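Briltura Two-Hand Gripper Kit for Clubs and Classrooms

Sold in pairs. Black housings, hand-held, with top plates for whatever tracking gear your group already uses.

The Briltura kit grew out of a student project at the Gurport robotics club, and it still feels like something made by people who have had to pack up a workshop before the hall closes. You hold one gripper in each hand, you do the job yourself with the jaws, and the recordings go off to train whatever arm your team is building. Kids get it in a minute or two. Adults take a bit longer, mostly because they want to read the manual first (please do, it's short, and we're rather proud of the drawings).

We make it for senior secondary classes, after-school clubs, uni societies and teams getting ready for the Clurkusero Challenge, the household-task competition where each team's robot has to open, shift, sort and put away ordinary kitchen things. If your students can already get a motor to spin and a servo to behave, they're ready for this.

What's in the box

2 hand-held grippers, left and right
2 top plates, with spare screws
2 data cables, and a bag of hook-and-loop ties
Hex keys for the jaws and the plates
Set of spare finger pads
Printed manual and activity booklet
Carry case with cut foam

The left and right plates are different shapes on purpose. The left is a triangle and the right is a slanted bracket, so a student glancing at a recording can tell straight away which side they're looking at. It was Lærke Vídalín's idea, from back when she was coaching the first Gurport team, and it has saved more arguments than any software feature we've ever written!

Holding it

Thumb across the body, fingers curled underneath or around the handle, jaws pointing inward at the work. The first thing everybody does is squeeze too hard. After that they start noticing how much their own fingers do without being asked: a little roll of the wrist, a nudge with the side of the hand, all the small corrections that a two-jaw gripper simply can't make. That's the lesson, really, and it's a beauty. A student who has fumbled a lid for half an hour with two jaws will design a far better task for the robot afterwards.

The grippers suit most hands from about Year 8 up. Smaller hands can manage, though they tire sooner, and we'd suggest short turns with a swap of operators. Left-handers need no changes at all. They tend to become the stars of the jar task, for reasons we'd love somebody to look into for a science fair.

Setting up your table

A plain, pale, matte surface is best. Glossy benches throw reflections that confuse the tracking, and patterned tablecloths are worse. A sheet of white board laid over an ordinary table does the trick nicely and can be stood behind a cupboard when you're finished. Leave elbow room on both sides, and run the cables back and away from the operator, with enough slack for a full reach. The first tangle of the term always comes from a cable with too little slack, so loop it generously at the top of the gripper before you tie it down.

Mark the operator's spot on the floor with tape. Two students of different heights standing in different places will give you recordings that look like they came from different planets.

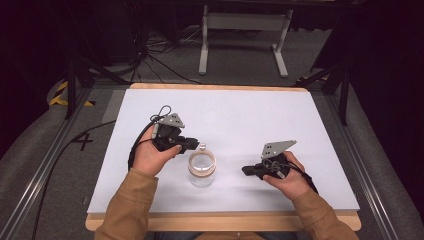
Can we use real glass jars with the kit, or does it have to be plastic?

Real glass is fine on a flat table, and many teams prefer it for the competition, where the judges supply their own jars. Start beginners on plastic of a similar size and move to glass once they can lift and set down without a bump. Keep a dustpan handy, check the rims for chips before each session, and have everyone at the table in closed shoes and safety glasses.

The activity booklet

There are 46 activities in the booklet, in order of difficulty, and you can dip in anywhere. The early ones use one hand only: pick up a sponge, turn a cup right way up, stack blocks. Two-handed work begins with holding a tub steady while the other gripper pulls something out of it. From there it goes on to folding a tea towel, pouring dry rice, and then the lids.

Lids deserve a word of their own. Press-on lids, screw lids and lift-off lids with a knob all ask for a different plan, and we've given each its own page with room for notes and sketches. Encourage students to write the plan down before they pick up the grippers. Which side holds, which side moves? Where do the jaws touch the glass? What will you do if it starts to turn? The written plans make terrific assessment evidence, and teachers tell us they're much nicer to mark than another worksheet.

Mathis Le Goff rewrote the last section for this edition. It covers planning a full practice season for the Clurkusero Challenge, with a timetable that begins in March and builds from single tasks to whole-kitchen runs. He has coached more teams than he'll admit to, and his page on what to do when two students disagree about whose recordings to keep is worth the price of the booklet (which is included anyway).

How much recording does a team need?

It depends on the task and on how fussy your learning software is. The Gurport seniors ended last season with some 2,000 recordings across all their tasks, and that's at the keen end. A class wanting one task to work reasonably well can get there with far fewer, provided they vary the starting position and keep the messy attempts labelled. Don't bin the messy ones! They're handy for teaching students what a bad demonstration looks like on the graph.

Software

Recordings are saved as plain files that open in the free Khoo viewer, on Windows, Mac or Linux. The viewer shows jaw opening against time for each hand, lets you trim the start and finish, and exports to the common formats. It'll run on a tired school laptop. Chromebooks can view recordings in the browser but can't capture them yet, and we know that's a nuisance for a lot of schools. It's next on the list.

Students who like to tinker can get at everything. The file layout is documented in the back of the manual, and the Gurport crew have written their own plotting scripts, their own naming scheme and, for one glorious fortnight, their own sound effects.

Mounting holes and add-ons

Both top plates are drilled, so you can bolt on markers, a small camera or a bracket of your own design. Drawings for the hole patterns are in the download folder, along with printable files for a blank plate. Designing a plate is a lovely job for a CAD class. Go easy on the weight, though. Anything heavy sitting up top makes the wrist ache, and students start holding the gripper at odd angles to make up for it.

Finger pads come off with the small hex key. The ribbed pads suit cloth and cardboard, and the soft ones are better for glass and smooth plastic. Wipe them with a damp cloth after food activities. Rice dust is surprisingly slippery.

Looking after it

Coil the cables loosely and put them in the case last. Check the plate screws at the start of each term. If a jaw begins to feel gritty, take off the pad, brush out the slide and try it again before you reach for the oil, which attracts fluff. Housings can be replaced at home with ordinary tools, and we keep spares for every version we've made.

Club and class packs

The class pack holds 5 kits in a wheeled case, with one booklet per kit and a teacher's guide. Clubs that want to start with a single kit can add others later, and the recordings will all play nicely together. We also lend a demonstration kit to schools for open nights. Write to us early if you'd like it in second term, when everyone seems to have the same idea.

Competition teams are welcome to send us a short clip or write-up of their season. We put the good ones in the newsletter and we read every one of them, usually over morning tea, usually with somebody trying the task at the table with whatever jar is nearest.

Related items
Briltura Soft Finger Pads, mixed set
Briltura Blank Top Plates, left and right
Clurkusero Challenge Practice Kitchen Set
Matte White Table Board, folding
Cable Ties and Floor Tape Bundle
Khoo Viewer Quick Guide, printed

Contact Briltura | Orders and school accounts | Spares and repairs | © Briltura | Back to top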